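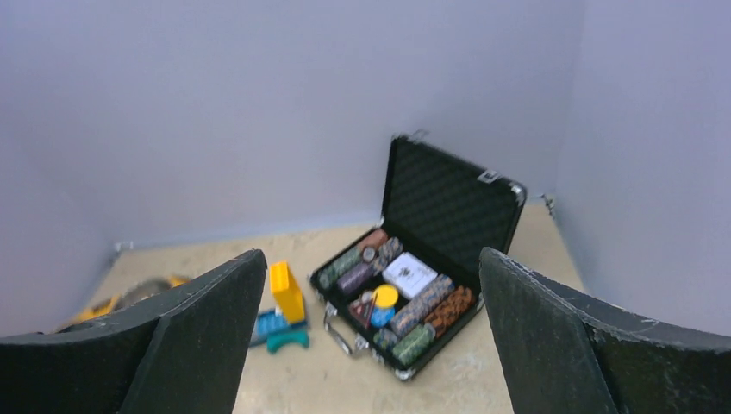

How many people can play from one of your chip cases?

Most home games fit comfortably on a single case, and if you usually have a full table with latecomers squeezed in at the corners, a second case in the same colours will see you through.

The Darner Poker Chip Case

We've been selling chip cases for a good while now, and the Darner is the one we find ourselves recommending to nearly everybody who rings up and isn't quite sure what they want. It's a black aluminium case with silver metal trim, and it has the sort of carrying handle that makes it easy to take round to a friend's house on a Friday night without everything ending up in a carrier bag. The lid is lined with dark egg-crate foam, which presses down gently once the case is shut and keeps the chips from rattling about in the boot of the car. The corners have metal caps, and we're very glad of those, as corners are what go first on a cheap case (we've had enough of them back over the years to know).

Inside, the chips lie on their sides in moulded slots, so you can see your colours at a glance and run a finger along a row to lift out as many as you need. There's a good mixture of colours — green and white, brown and cream, purple, a couple of grey-blues, an orange and brown pattern — and there's room in the tray for a boxed deck of cards as well. Lots of our customers like to tuck in little bits of their own, and we think that's half the pleasure of having a proper case. A small pot with a lid is handy for loose change or a spare dealer button.

Choosing your values

The chips don't carry values, so you can settle those between yourselves. If you play for pennies, we'd suggest making one of the green stacks your smallest chip and working up from there, with purple kept back as the big one. Do write it down on a bit of card and keep it in the lid! Two of the blues are close enough to each other to cause an argument by lamplight, and quite a few families simply treat them as the same value and have done with it.

Cases and refills

Darner: the case described on this page, supplied with chips and one deck of cards.
Moris: a plainer case with the same tray and no chips, for those who already have a set they're fond of.
Henao refill: loose chips in single colours, sold by the stack, which fit the slots of both cases.

Looking after it

A soft cloth, barely damp, is all the outside ever wants. For the chips, use lukewarm water with a drop of washing-up liquid, and let them dry properly on a tea towel before they go back in the tray. Please don't put them in the dishwasher. The foam can be gone over with the brush end of the vacuum cleaner on a low setting, and crisps do get everywhere, as we know from our own table.

Delivery and returns

Orders go out from the Bikik shop in 2 working days and usually arrive within 5. If the case isn't right for you, send it back inside 14 days with the chips all in it and we'll refund you in full. Spare latches and handles for the Darner are kept in stock, and we're happy to post one out if yours ever gives up.

Page last updated 5 April 2019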